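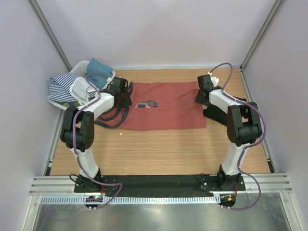 The two-arm cell, with what appears to be part of a garment in the jaws of the left gripper and the laundry basket at the back-left corner of the table.

Rules for the cell begin at the door

Graltthorpe, Saturday, May 23, 2020

The house rules for two-arm textile handling at Skakach run to 34 clauses. The engineer who maintains them would prefer fewer. "A rule that an operator can't repeat from memory is a reference document," the engineer said by telephone. "We need both kinds, but they shouldn't be in the same binder."

The rules were rewritten in December after an internal review of 317 logged stops. Of those, 152 were traced to cables: a connector worked loose, a jacket rubbed through at the elbow, a loop caught during a long reach. The previous edition gave cables one sentence.

The current edition requires the cable to follow the arm from the gripper, over the elbow and down the lower link, with a free loop ahead of the base. Purple jackets are used on both arms so that a fault shows against the white links and black joints. "The loop is measured with the arm at full extension," the engineer said. "People measure it at rest and then wonder why it pulls."

Mounting is covered in the second section. Both bases are bolted to a common plate, and the screw heads must stay visible for inspection. Torque marks are checked at the start of each shift. Any cloth covering on the plate is lifted for the check and put back afterward.

Soft goods get a section of their own. Straps, cords and drawstrings are classed as entanglement items, and arm speed is limited while one is in the jaws. The basket has a fixed position at the back of the table. A garment hanging over the rim is permitted. A garment on the floor panel stops the run.

The limit on unattended running is up to 5 cycles, a figure taken over from the sister site at Tokgöz. The engineer described it as provisional. "It was chosen for a different gripper. We have kept it until we have enough data to defend another number."

An outside assessor, Stikell, reads the rules once a year. Its last report asked for clearer wording on who may reset the cell after a stop. The answer is now clause 9: the person who resets must have looked at both grippers from inside the door, with power to the arms removed.

Asked which clause is broken most often, the engineer named the one on loose items left on the work surface. It is under revision.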